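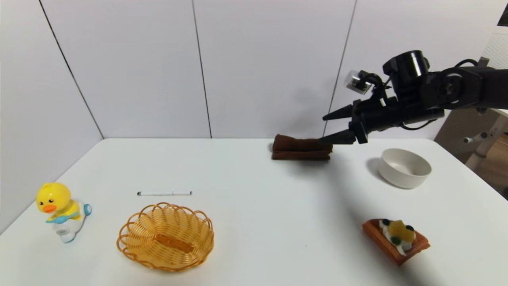

## 2. Laying the table (Tevdale mixed set)

Covers the mixed set only. Tea set and farm set have their own sheets, in the lid of each crate. If you've got the older Dhillon crate with the blue lid, skip to 2.6 first, the contents differ.

Have ready before you start:

- crate 19, lid off, on the floor and not on the table
- damp cloth, dry cloth
- the set card (laminated, lives in the lid pocket)
- white table against the wall

Chairs away for now. They go back at the end.

### 2.1 Clear and wipe

1. Everything off the table. Cups, paper, last group's bits, all of it.
2. Wipe with the damp cloth, back edge first, then work towards you.
3. Check for pen. Marker on a white top comes off with the cream cleaner under the sink if you get to it the same day. After that it's a longer job, see 2.5.
4. Dry cloth over the lot. Don't skip this, the towel picks up wet straight away.

**Note.** Push the table back until it meets the wall. A gap there and small stuff rolls down it. The bread goes down it more than anything else in the crate.

### 2.2 The towel

The brown one. Folded first, before anything else is out.

1. Lay it flat, long side towards you.
2. Fold in half lengthways, smooth it with the side of your hand.
3. Fold the ends in, then over again, until you have a flat oblong in layers.
4. Press down. Rounded folds are fine, no need for sharp creases.
5. Put it along the back of the table, long side to the wall, a bit right of the middle.

Leave it flat. Not rolled, not stood on end. If it springs open the folds are too loose, start again from step 2.

**Note.** Only the brown towel belongs to this set. The grey ones are for hands. They've been getting mixed up in the wash since Febuary so please check the corner tag.

### 2.3 The rest of the set

Order matters less here but this is the quickest way round the table without reaching over things.

1. **Bowl.** The round white ceramic one. Right-hand side, nearer to you than the towel. Both hands. Set it down, don't slide it.
2. **Cake slice.** Near the front, right side. Lay it at an angle with the point towards the front right corner, topping upwards. The yellow fruit cubes and blue berries should be facing up, if they aren't you've got it on its side.
3. **Basket.** Oval, the light orangey-tan plastic wicker with the loopy rim. Towards the front, left of the middle.
4. **Bread.** The little golden toy one goes in the basket, lying down at the bottom.
5. **Marker.** White pen, black cap. Behind the basket, lying sideways, cap end to the left. Cap pushed fully on, listen for the click.
6. **Duck.** Far left. Standing up.

Check against the set card, then put the crate under the table, lid on.

Gaps between things want to be wide enough for a hand. If the bowl and the cake are touching, or the pen is up against the basket, spread out a bit. Nothing hanging over the front edge.

> **Caution.** The bowl is real ceramic and it breaks. It is the only breakable thing in the set. Keep it well in from the right edge. If it is chipped, even slightly, take it out of use and put a line in the book. No gluing.

> **Caution.** Toy food only. No real food on the table while the set is out, and nothing real in the bowl or the basket, crumbs get into the weave and you will be there all evening with a toothbrush.

### 2.4 Tidy-up rounds

For groups doing the tidy-up activity. Free play doesn't need any of this, just lay out and leave them to it.

**Round one, food away**

1. Start from the full layout in 2.3.
2. Ask for the food to go in the basket. Cake and bread. Bread is in there already, that's the easy one, say so if they get stuck.
3. Duck stays where it is. So does the pen.
4. Reset.

**Round two, bowl**

1. Full layout again.
2. Food goes in the bowl this time. Take the bread out of the basket first and then the cake.
3. If the cake perches on the rim, leave it. Don't press it down, the topping doesn't like it.
4. Reset.

**Round three, towel**

1. Towel opened out flat at the back, then folded again. Same fold as 2.2 or near enough.
2. Younger ones, fold in half and stop there.
3. Older ones can do the full fold and put it back along the wall.

**Round four, everything in the crate**

1. Crate out from under the table and up on a chair beside you.
2. Soft things first. See 2.5 for the order.
3. Call out each item as it goes in, if the group likes that. Some do, some hate it.

Reset between rounds means every item back where the set card has it. Takes no time once you've done it twice. If a round goes wrong halfway just reset and carry on, no need to start the whole session again.

**Note.** Quiet groups: leave out round two. Big groups: split, and do the second half with the Jedemberg set, which packs down the same way.

### 2.5 Putting away and cleaning

1. Towel in the bottom of the crate, folded.
2. Bowl on top of the towel. Right way up.
3. Basket beside the bowl. Never the bowl inside the basket, the looped rim splits if it's forced outward.
4. Bread and cake in the basket.
5. Duck in any gap left.
6. Marker in the lid pocket with the set card, cap on.
7. Lid on, both clips. Crate back on shelf 9, label facing out.

Cleaning, end of week or after anyone's been poorly:

| Item | What to do | Don't |
|---|---|---|
| Towel | Wash with darks, dry fully | Tumble with the grey ones |
| Bowl | Washing-up liquid, rinse, dry | Leave in the sink overnight |
| Cake slice | Damp cloth, go gently round the fruit | Soak |
| Bread | Damp cloth | Soak |
| Basket | Rinse, shake, stand upside down to dry | Put on the radiator |
| Duck | Damp cloth, dry feet last | Soak |
| Marker | Wipe barrel, check cap | Store without the cap |

Everything dry before the lid goes on. Everthing. A damp crate smells by the next morning and then it's the whole lot to wash again.

Pen on the table top that's been there a day or more: cream cleaner, leave for a few minutes, wipe in circles, wipe off with plain water. Repeat. If it's still showing after a second go leave a note and stop scrubbing, the shine goes and then the patch looks worse than the pen did.

Pen on the towel: straight in the wash. It's dark brown, mostly you won't see it.

### 2.6 Older Dhillon crate

Blue lid. Same table layout but:

- no set card, use a copy from crate 19
- basket clips are missing, doesn't matter, they were never used
- the bowl is plastic, so ignore the ceramic caution, but still no real food
- the pen may be any colour. Check it writes before putting it out, and bin it if it doesn't

Don't mix the two crates. If something has wandered from one to the other put it back before you lay out, otherwise you get to the end with two ducks and no bread.

### 2.7 When something's wrong

**Duck won't stand.** Feel under the feet for grit or dried glue. Wipe. Still falls over, lay it down and note it in the book.

**Bread keeps rolling off.** Table's not level. Folded card under the leg. Or just keep it in the basket.

**Berry or fruit cube loose on the cake.** Out of use straight away, loose bit in an envelope, envelope in the lid pocket. Small parts. Not with under-threes at any point.

**Basket rim come undone.** If a loop has popped out, push it back with your thumb. If it has snapped, out of use, there'll be a sharp end.

**Towel too thick once folded.** You've folded in both ends and then halved it again the wrong way. Open it right out.

**Something missing.** Behind the table first. Then inside the towel. Then the other crate. Then write it up.

### 2.8 Replacements

Ask at the Hurivwood store, give the crate number and the item name off the set card, in those words. "The little bread thing" has been tried and a doll's baguette came back.

Bowl and towel are kept in stock. Basket has to be ordered in so say early. Cake slice comes as one piece only, they don't sell the fruit seperately. Pens from the ordinary cupboard, white barrel with a black cap so it matches the card.

Old stock sheets from 2000 are still in the back of the folder. Item names on those are wrong, don't order from them.

Sheet last changed Mar 18, 2023. Section 3 is the tea set.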